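ok so the fridge task ate my whole day. short thread

1/ run 114, arm faulted mid reach, wrist joint overcurrent. brakes came on fine. the software did NOT notice and kept logging "in progress" for 76 seconds

2/ worse, hitting resume skipped the re-home. Tegwen Parri caught it and slapped the estop before it moved. thank you Tegwen

3/ looks like the Ornidex driver drops the fault flag if it comes in during a planner update. no fix yet, just a watchdog and a rule, no resume after a fualt, full restart every time

4/ the setup: 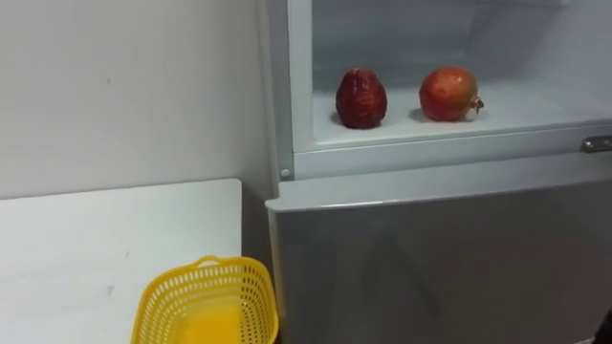

Two fruits in the top compartment, yellow basket on the table.

5/ logs tmrw if i can get them off the machine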